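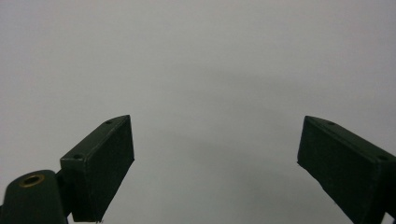 Figure 1. Gripper fingers open over a plain light gray surface, seen from the camera on the tool.

Can a Gripper Do the Dishes Yet? Results from the Troltitton Kitchen Tasks
Project report, Group 2

1. Question

Our project asked whether a simple two-finger gripper can handle ordinary kitchen chores well enough to be worth having at home. We left out walking, driving and anything to do with finding the kitchen. We only looked at the hand and what it can pick up, hold and put down.

2. Equipment

We used a hand-held gripper with two facing fingers and a camera mounted on it. A person moves the tool through the chore, and the recordings are used to train a control program called Endier. The trained program then runs the same type of fingers on a fixed arm in the Wultora lab. The fingers are dark green, with flat inner faces and screw holes along the top, so a pair can be swapped between sessions. We kept one pair for the whole project so that the results could be compared.

3. Method

We recorded 165 demonstrations in May. The chores were moving cups from a drying rack to a shelf, wiping a counter with a folded cloth, and sorting forks and spoons into a tray. After training, the arm tried each chore 35 times. An attempt failed if anything was dropped, if a person had to step in, or if it ran past the time limit.

4. Results

Cups went best. Most failures came from handles that faced away from the arm, where the fingers closed on the rim and the cup tipped. Wiping was slow but steady as long as the cloth stayed folded. Once it opened up, the arm kept wiping with a corner and left most of the counter alone.

Sorting was poor. A spoon lying flat is thin, and the fingers often closed just over it. We tried lowering the approach height by 2 mm, which helped with spoons but made the fingertips press on the counter. Forks stuck together in pairs were never separated.

5. Discussion

A person does all three chores faster, and without thinking about them. The arm did one of the three at a level we would accept in a kitchen, and only with cups that were set out in a row. For a shop that stacks the same cup all day this may already be useful. For a home it is not.

Our demonstrations were also too much alike. The Queiroz group trained on 4000 recordings from several kitchens, and their arm coped better with turned handles. We would record fewer chores in more places next time.

6. Remaining work

Test softer pads on the inner faces. Repeat the spoon trials on a rubber mat. Add a check that the fingers are holding something before the arm lifts.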